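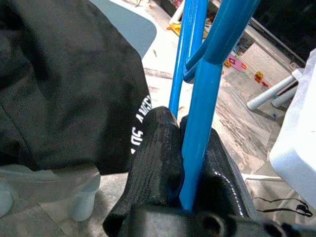

Powder over old enamel on thin-wall steel tube: strip fully or scuff and coat?

Last updated: Sunday

flatwasher
I have a batch of tubular steel stacking chairs to refinish, 43 in total, originally from the assembly hall at Wurnusow. Welded frames, thin wall, seats and backs already removed. The existing finish is a baked enamel in fair condition, with chips at the feet and wear where the frames nest. No serious rust on the outside. I have not looked inside the tubes.

Two shops have quoted. Gander wants to blast everything to bare metal, phosphate, prime and topcoat. Pikton says the old enamel is sound enough to scuff, degrease and powder directly over. The Pikton quote is a good deal lower. The chairs go back to indoor use, stacked and unstacked most weeks.

Is there a technical reason to pay for the full strip?

kerf_and_key
Yes. Powder is applied electrostatically and needs a grounded part. Old enamel insulates the surface, so deposition over it is uneven, and worst in the inside corners where field lines are already weak. On a chair frame that means the cross-brace welds. They can preheat the frames so the powder sticks on contact, but film thickness is then hard to control and you tend to get sags on round tube.

The second problem is outgassing. Whatever is trapped under or in the old film comes out in the oven and leaves pinholes.

oxide_red
I coated over enamel for years and disagree with most of that. A second coat of powder over cured powder is routine, and that is also an insulating layer. You turn the voltage down and get decent coverage. The condition is that the old film has to survive the cure temperature. Test one chair. If it comes out of the oven flat and passes a crosshatch, do the rest.

kerf_and_key
Powder over fresh powder of known chemistry is a different case from powder over enamel of unknown age that has been waxed, cleaned with who knows what, and sat on. One test chair tells you about one chair.

oxide_red
Then test four. They came from one hall and were presumably bought together.

flatwasher
They were bought in at least two lots. The older ones have a different foot and a heavier brace.

sloweld
Then you have two substrates and should test both.

Something that has not come up: check for patch repairs before either shop touches them. Brazed joints will generally go through a powder oven, but soft solder and body filler will not. Common polyester filler cracks or lifts at cure temperature. If someone filled a dent, you will find out afterward.

Also check the tube ends. If there are plastic glides or plugs still in the legs, pull them all. A melted plug runs down the inside and smokes.

flatwasher
Glides are out on most. Several are broken off flush and I have been drilling them. No filler that I can find with a magnet.

tapered_pin
On blasting thin wall: the media matters more than the shop's general reputation. Coarse grit at high pressure will warp flat sheet, and on round tube it won't do that, but it will leave a deep profile that telegraphs through a gloss topcoat. Ask for a fine media. Ask also how they get the grit out of the tubes afterward. Every vent hole at a weld is a way in. I had a set of cart handles come back from blasting that shed grit onto the wet primer for a week.

Chemical strip avoids this but has its own problem, which is stripper held in the lap at each joint. It weeps out in the oven and lifts the coating in a ring around the weld.

kerf_and_key
Agree on the media. Burn-off ovens are a third option. Ash cleans up with a light blast. I would not use one on anything with a thin wall and a lot of residual stress from bending, but chairs are not critical.

oxide_red
Burn-off on 43 chairs would cost more than new chairs.

sloweld
It depends who has the oven. Rathnayake does burn-off in bulk loads and charges by the basket. Frames that nest will load tightly. Worth a phone call before ruling it out.

flatwasher
Called. They will do it if the frames arrive with no plastic at all, and they would want the whole lot at once. They don't coat, so everything then goes on to Gander or Pikton. Bare steel in transit is my concern with that route.

tapered_pin
It is a valid concern. Flash rust starts the same day in damp air. Bag them dry, move them the next morning, and have the coater confirm a pretreatment slot before you release the load for burn-off.

oxide_red
One thing in favor of leaving the enamel on. The bond between factory enamel and steel is often better than anything a job shop will get with a wipe-down and a quick phosphate. If you strip it, you are replacing a known bond with an unknown one. The full strip only pays if the pretreatment after it is done properly. Ask Gander what their pretreatment is, how many stages, and what the final rinse is. If the answer is vague, the extra money buys you very little.

kerf_and_key
That part I agree with. Ask for salt spray results on their standard system as well. A shop that quotes 1000 hours on a panel should be able to say what the panel was and how it was scribed. For indoor chairs 300 would be plenty. It is the existence of the record that tells you something.

flatwasher
Gander's reply: iron phosphate, three stages, sealed final rinse, zinc-free primer, polyester topcoat. They sent a test sheet. Pikton's reply was that they have never had a complaint.

I also asked both for the hourly stacking question, meaning abrasion where the frames nest. Gander suggested a fine texture finish in place of gloss, since it hides rub marks. Pikton offered a clear coat over the color.

sloweld
Fine texture holds dirt. In a hall where people eat, I would stay with gloss or semi-gloss and fit nesting bumpers on the side rails. Metal on metal will go through any powder eventually. Bumpers cost next to nothing and can be replaced.

tapered_pin
Second the bumpers. Skip the clear coat. Two films on a rubbing edge chip more readily than one, and a chipped clear over color leaves a white line that looks worse than bare steel.

oxide_red
No argument on the bumpers. A clear over a well-cured base does not chip if the base is only partly cured before the clear goes on. Most shops get this wrong, I will admit.

flatwasher
Decision so far: two chairs from each lot go to Gander for the full process, semi-gloss. One from each lot to Pikton, scuff and coat. I will do crosshatch and a crude impact test on the underside of the braces and post the results. The remaining glides get drilled out in the meantime.

kerf_and_key
Do the crosshatch on a flat if you can find one. Tape does not seat well on small-radius tube and you will get a pass you haven't earned.

flatwasher
The only flats are the seat tabs. I will use those.

Comments

mildsteelmary
Useful on the stripper weeping out of lap joints. We had that ring around every weld on a run of bed frames and blamed the powder.

quench
Nearly 40 percent of the rejects in our shop trace back to grit left inside tube. Compressed air from one end only packs it tighter. Rotate the part and tap it.

hallkeys
Did the test chairs come back yet? I have the same heavier brace on mine and would like to know how the enamel behaved in the oven.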